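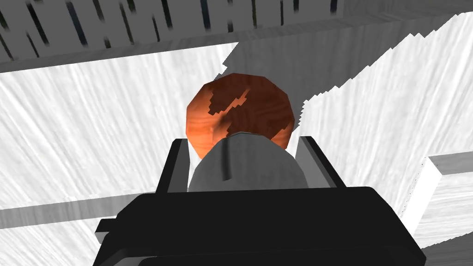 Last updated: August 2021

Where the Copies Go: Following One Print Order from the Press to the Warehouse

Project report, Book Production and Supply, second year
Plarnumcombe College

Summary

The publisher Ardeleanu ordered a reprint of 2,000 copies of a school atlas. The warehouse of its distributor, Vendov, entered 1,541 copies in the stock. The bindery reported 71 copies as spoiled. The rest of the order did not appear in any one document, and for several weeks the publisher believed that the printer had delivered short. Our project followed the paper records of this order in order to understand where the difference came from and whether it could be avoided in the next reprint. We found that most of the missing copies existed, and that the three companies did not use the word "delivered" with the same meaning. 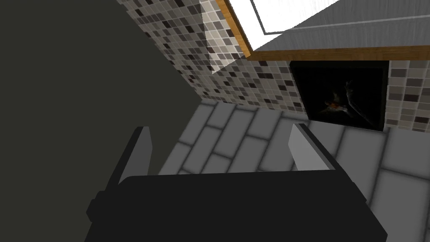
By Bogdan Vlad and Veronica Munteanu
04/06/2021
Supervisor: Euan Halliday

1. Background

Ardeleanu is a small publisher of schoolbooks and maps. It has no press and no warehouse of its own. The atlas is printed and bound in Gedau, in two buildings which belong to the same owner but keep separate books, and the finished copies go by truck to Vendov, which stores them and sends them to shops and schools. This arrangement is normal for a publisher of this size.

The atlas is a sewn paperback with a laminated cover. It was first printed four years before our project and it sells slowly during most of the year and very quickly before the school term. For this reason the date of the reprint was more important to the publisher than the price. We mention it here as it explains a decision which is described in section 4.

Our supervisor suggested the subject after the publisher asked the college if a student could look at its order files. At the beginning we wanted to compare the costs of digital and offset printing, which is a more common subject in our course. We changed the plan after the first visit to Gedau, when we saw that the people there had more to tell us about the counting than about the costs.

2. Method

We worked with documents and with interviews. The documents were the purchase order, the printer's job ticket, the bindery's day sheets, the delivery notes, the warehouse receiving report and the invoice. We were allowed to see all of them, but not to copy the prices, so no prices are given in this report.

We interviewed Fotini Chrysikopoulos, who plans the work in the bindery, and Nelu Furtună, who is responsible for incoming goods at Vendov. Both of them read our notes and corrected them. We also spoke by telephone with the person who places the orders at Ardeleanu. She preferred that her name is not included.

First each of us read the documents alone and wrote down what we understood. Then we compared. This took more time than we had planned. On two points we had understood the same delivery note in different ways, and we later found that the publisher and the warehouse had made the same two readings.

3. How an order is counted

Before we describe the atlas, it is necessary to explain how the number of copies changes during production. In our textbooks this is given only a few lines.

The printer does not begin with the number of copies that the customer ordered. Extra sheets are added for setting up the press and for the losses in folding, sewing and trimming. These extra sheets are called overs. If the work goes well, some overs become good books, and the customer may receive a little more than the order. If it goes badly, the customer may receive less. The terms of sale usually allow a small difference in both directions, and Ardeleanu had signed such terms without paying much attention to them.

The cover is printed separately, often on another machine and on another day. It has its own overs. This means that a job can have enough book blocks and not enough covers, or the opposite. The number of finished books can never be greater than the smaller of these two.

In the bindery, copies are counted at the end of the line, after the trimmer. Damaged copies are put aside and written on the day sheet. When the good copies are packed in cartons, the bindery stops counting books and begins to count cartons. The last carton of a pallet is often not full, and somebody must write on it how many copies are inside.

The warehouse counts cartons too. It opens one carton of each pallet, counts the copies in it, and multiplies. Mr. Furtună explained that opening all cartons would be too slow and would also damage the books, which travel better when the cartons stay closed.

4. What happened to the atlas

The purchase order asked for 2,000 copies, delivered to Vendov. The printer's ticket shows a higher number of sheets, with a normal quantity of overs. The printing of the inside pages was without problems. One section was printed again after a color on the maps was found to be too weak, and the ticket shows this clearly.

The covers caused the first difference. The laminating film began to lift at the spine on a part of the covers. The day sheets record 71 finished copies rejected for this reason. Ms. Chrysikopoulos stopped the line when she saw it, and the remaining covers were left to rest until the following shift. She told us that the ink under the film had probably not been given enough time to dry before the laminating. We could not check this, as the covers had already gone to recycling when we began our work.

The second difference is larger and has a simpler cause. The publisher was worried about the date and asked by telephone for a part of the order to be sent early, directly to a school supplier, without passing through Vendov. The bindery agreed and prepared the pallets. A delivery note was written, but in the line for the customer it said "Ardeleanu" and in the line for the address it gave the school supplier. The copy of the note went to the printer's office and was placed in the file as a normal delivery. No copy was sent to Vendov, and there was no reason to send one, as the goods did not go there.

When the rest of the atlas arrived at the warehouse, Mr. Furtună's team received 1,541 copies and entered them correctly. The publisher's system compares the purchase order with the receiving report of the warehouse and with nothing else. It showed a shortage, and it would have shown one even if not a single copy had been spoiled.

The third difference is small and we could explain it only partly. A few copies were taken from the line as samples, for the publisher, for the printer's own archive and for the authors of the maps. These are not written on the day sheets. The bindery considers that samples come from the overs and therefore are not part of the order. The publisher's colleague told us that she considers them a part of the order, and she was surprised to hear the other opinion.

5. Discussion

It would be easy to write that the telephone call was the mistake. We do not think this is fair. The early delivery was a reasonable decision and the schools received their atlases in time. The weakness was that the purchase order was not changed afterward. If it had been divided into two orders with two addresses, the system would have waited for two receiving reports, and the copies sent to the school supplier would have been visible.

We also found that each company's records were correct according to its own rules. For the printer, a book is delivered when it leaves the loading door. For the warehouse, it is delivered when the carton has been scanned. For the publisher, it is delivered when the stock figure changes on the screen. In most orders these three moments are close together and give the same number, so the difference in meaning is not noticed.

In our first draft we recommended one shared online form for all the companies. Mr. Halliday asked us who would pay for it and who would keep it up to date, and we did not have an answer. We removed this recommendation. The ones below can be done with the documents that already exist.

6. Recommendations

Any change of address or quantity should be confirmed by a new purchase order, even when it was first agreed by telephone. The old order should be reduced by the same quantity on the same day.

The delivery note should have separate lines for the company that pays and the company that receives the goods. The form used in Gedau has both lines already, but the second one is filled in only for exports.

Samples should be written on the day sheet with the name of the person who asked for them. It should be agreed before the printing whether they are taken from the order or from the overs.

The number of spoiled copies should be sent to the publisher together with the invoice. At present it is sent only if the publisher asks.

For laminated covers, the drying time should be written on the job ticket, so that the bindery can see when the covers were printed. Ms. Chrysikopoulos had asked for this before our project and we support it.

7. Limits of the project

We studied one order. It was chosen exactly for the reason that something had gone wrong, and so it cannot show how often such differences appear. We asked for the files of two earlier reprints for comparison, but one of them was incomplete and the other was from a different bindery, with other forms.

We did not interview the school supplier. The signature on its delivery note is clear and the quantity agrees with the bindery's packing list, but we did not see the supplier's own stock record. The packing list was also the only place where the contents of the part-filled cartons were written down.

8. Division of work

Veronica Munteanu read the printer's and bindery's documents and wrote sections 3 and 6. Bogdan Vlad made the visit to Vendov and wrote sections 1, 2 and 7. Sections 4 and 5 were written together. The list of forms and our interview questions are kept with the printed copy of the report in the department office.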